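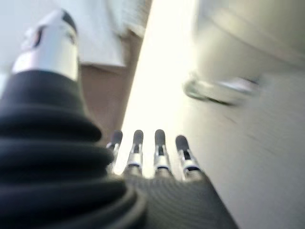 Dillar，十一月

各位好：

回 Karabo 上次关于白色工作服下摆的信，原文附在后面，我按顺序答。

先说图。上方那件白的，下边略有些不齐，布面有软褶，画面又虚，从图上判断不了是卷边的问题还是穿着时的正常垂感。所以下面说的都以我手上的样衣为准，图只供参考。

一、缩水。我把 Du Plessis 那批布裁了两块，都是46厘米长，一块直接放着，一块按洗衣房的程序洗过再烘。洗过的那块经向短了11毫米，纬向变化很小，可以不管。这个数比布商给的大。建议以后所有白布先整匹预缩再裁，不要等成衣洗完再修边，修边费工，而且第二次洗还会再缩一点。

二、卷边宽度。现在上衣和短裤用的是同一个宽度，我觉得应该分开。上衣下摆有弧度，卷得宽，弧线外侧的布就多出来，压线以后容易起波浪。弧形的地方改成窄卷边，缝之前先沿边走一道疏缝，把多余的量匀开再烫。短裤脚口是直的，照旧用宽边，穿起来有点分量，不会往上翻。

三、线。Karabo 问要不要换涤纶线。我赞成。棉线跟布一起缩，但两者缩得不一样多，白布上又看得特别清楚。换线之后底线张力要重新调，先在废布上试，正反面都看一下再上成衣。Jillska 仓库里还有一箱旧棉线，可以留着疏缝用。

四、熨烫。下摆一定要先烫后缝。赶工的时候这一步经常省掉，返回来的几件大多能看出来，折痕是缝完才压上去的，位置跟针脚对不上。烫的时候熨斗竖直压下去，不要推，斜纹的地方一推就变形。

五、已经发出去的那些。总数是600件，我不主张全部召回。领用的人如果觉得下摆不平，先平铺在桌上量两侧的侧缝，左右差得不多的，重新烫一遍就可以；差得明显的再送回来改。量的时候不要穿在身上量，人一站歪，量出来就不准。

Cornel 问过能不能把下摆改成直的，省事。短裤没有问题，上衣我不建议，直下摆坐下来会堆在腰前面，去年 Drorkis 那边试过一批，后来又改回弧形了。

纸样我已经改好，弧形那一段加了对位点，大小码都有。需要的人直接回信给我，说明要哪个码。周五下午我在裁剪间，想看样衣的可以过来，洗过的和没洗过的两块布也都放在那里。

另外，上次借走长尺的人请还回来。

Katalin Juhász

Karabo Molefe 写道：

> 大家好，
>
> 白色那批又有人反映下摆不平，上衣和短裤都有。有的是刚领就这样，有的说洗过两次才明显。我看了几件，针脚本身没有断，也没有跳针，就是边缘高低不一致，挂起来看比平放着明显。
>
> 想请教几件事：
>
> 1. 这批布到底缩多少？有没有人自己测过？
> 2. 卷边是不是太宽了？我自己缝弧线那一段总是压不平。
> 3. 棉线要不要换成涤纶线？
> 4. 已经发下去的怎么处理？
>
> Lærke 觉得是裁的时候布没有放平，铺得太厚，下面几层跑了位。也有可能，不过我手里这几件偏的方向不一样，不太像是同一个原因。
>
> 新布下个月到，最好在开裁之前定下来。
>
> Karabo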